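Camness blanket drive returns in August with a longer table and an earlier start

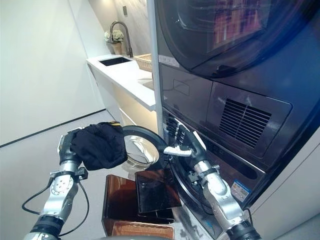

Does a person need to know how to knit or sew to take part? Anyone who can hold a needle or cut a length of yarn will be given something to do, and beginners are seated next to people who have done it before.

The Camness blanket drive asks residents to bring knitted or crocheted squares, which are joined in one day and handed on to shelters and nursing homes in the county. The coordinator, who has run it for four years and asked that the piece be about the event, talked about the plans during a morning at the Plurkance community hall.

"Last year we finished 59 blankets," she said. "I had told people to expect fewer than that. We ran out of backing fabric in the afternoon and someone had to drive out for more."

Squares should measure eight inches on each side. The coordinator said size causes more trouble than anything else, and that a square can be fixed with a border if it comes in small.

"If it's too big, we can't do much with it," she said. "We had one last year the size of a bath mat. It was nice work, so we lined it and gave it away as a lap blanket."

Any washable yarn is accepted. Pure wool is turned down unless the label says it can go in a machine, as the nursing homes wash everything together. Donated yarn can be left at the hall in a closed bag, with the labels kept on if possible.

Doors will open at 9 a.m., an hour earlier than before. Joining goes on until 4 p.m., with a break for lunch — soup and bread, paid for out of the donation jar. There will be three work tables for joining and one for finishing edges. The long table down the middle is new and is meant for families with children, who can sort squares by color or wind yarn.

Music was the part people asked about most after last year, she said. Two local groups will play, one before lunch and one after, both inside this time.

"Outside we couldn't hear them and they couldn't see us," she said. "The fiddle player was looking at a hedge the whole time."

Parking is behind the hall and on the street. The lot at Valtus Hardware can be used after noon, when the store closes.

Asked whether the drive would add a second day, she said it had come up. "I'd want another person to run it. One day, I can do. I'm on my feet for all of it, and then there's the sweeping."

Squares can be dropped off at the hall any weekday until the end of July. After that, people should bring them on the day.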